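Section 9: Setting up your club's match-night squad in Livus

Welcome back, and well done for getting this far. If you have followed the earlier sections you will already have your club badge uploaded, your fixtures imported and your player list tidied up, so the dull bit is over. This section is all about the squad sheet: who starts, who sits on the bench, and what happens when somebody pulls a hamstring ten minutes before kick-off and you are standing in a cold car park with a phone at nine per cent battery.

These instructions were last checked on 12th June against the current version of the app. If your screens look a little different, go to Settings, then About, and let the app update itself before you carry on.

Before you begin

You will need to be signed in as a Team Manager or a Club Admin. Coaches can look at a squad sheet and leave notes on it, but they cannot publish one. You will also want your league's registration rules to hand. Livus comes with the Hirine County League rules already loaded, and clubs in other leagues can type in their own under Competition Settings (Section 2 walks you through that at a gentle pace).

Creating the squad sheet

1. Open the Fixtures tab and tap the match you want. Home games have a solid circle beside them and away games a hollow one.

2. Tap Build Squad. The app will show you every player marked as available. Anyone who has not answered the availability message sits in a separate list underneath, in grey.

3. Choose your formation from the menu along the top. If you like to play something unusual, pick Custom and drag the positions wherever you please.

4. Drag each player's name on to a position. A green edge means they are registered and eligible for this competition. An amber edge means there is something to check, such as a missing medical form or a booking that has not been confirmed yet.

5. Fill the bench in the same way. Livus will stop you when you reach the limit set by your league, and it will tell you so quite politely.

6. Choose a captain by pressing and holding a name, then tapping the armband.

7. Tap Save Draft. Nothing is sent to anyone at this point, so do feel free to make a cup of tea and change your mind as often as you like.

Note: Young players moving up from your youth section need to be linked to the senior squad before they appear in the list. Open the player's profile, tap Teams, and add the senior side. The link shows up straight away on your own phone, though it can take a few minutes to reach everyone else's.

Caution: Linking a youth player does not register them with the league. If you name somebody who is not registered, the app will show a red edge and ask you to confirm. You can still go ahead, but your club may lose the points, so please ring your registrations secretary first if you are in any doubt at all.

Publishing the sheet

When you are happy with your eleven, open the draft and tap Publish. Players who are in the squad get a message with the meeting time, the kit colours and a map to the ground. Those who have missed out get a gentler message, which you can reword for yourself under Message Templates. We would encourage you to do that, as a line or two in your own voice goes down far better than ours ever will. 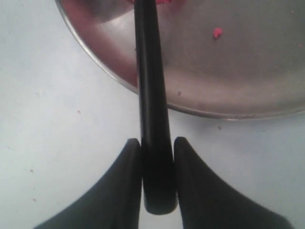 Round metal pan on a white tabletop.

Once the sheet has gone out, a small clock appears next to the fixture. This counts down to your league's deadline for handing in the team, and you are free to make changes until it reaches zero.

Making a late change

Injuries in the warm-up are a fact of life, and we have tried to make this part as quick as we can.

1. Open the published sheet and tap Late Change.

2. Tap the player who is dropping out, then choose a reason. "Injured in warm-up" is first in the list, as it is the one most managers want.

3. Tap the substitute who is stepping in. Livus moves them into the same position. If you would like to shuffle the rest of the side about, do it now, before you confirm.

4. Decide whether the injured player's place on the bench may be filled. Leagues differ on this. Under the Hirine rules as loaded, it may be filled right up to kick-off.

5. Tap Confirm and show the new sheet to the referee. The match code at the top will have changed, and the old code will no longer work.

Caution: A late change cannot be undone once the referee has accepted it. Check the shirt number as well as the name, particularly if you have brothers in the side.

If you have no signal

Some grounds are hopeless for this. Our testers had a miserable time at Preltmont, where the dugouts sit below a bank and the signal comes and goes. Livus will keep your changes on the phone and send them when it can. A small cloud with a line through it means they are still waiting. Meanwhile, the referee can accept your sheet by typing the match code into their own app, or you can copy the team on to the paper form the old-fashioned way.

Stored sheets and storage space

The app keeps your last 50 squad sheets on the phone and the rest in your club's online archive. To bring back an old one, scroll to the bottom of Fixtures and tap Archive. You can use any past sheet as the starting point for a new one by tapping Copy to Fixture, which is a real time-saver if you tend to keep the same back four from one week to the next.

Common messages

Error 933: the competition has no bench limit set. Go to Competition Settings and enter one.

"Player already named": the same player is on a sheet for another of your teams on the same day. Remove them from one of the two.

"Sheet locked": the deadline has passed. Only a Late Change is possible now.

If you are still stuck, the Bangera support desk will be glad to help. Tap Help, then Send Report, and leave the box marked Include Squad Sheet ticked. The desk keeps shorter hours in July, when most leagues are resting, so replies may take a little longer then.

Section 10 covers recording goals, cards and substitutions during the match.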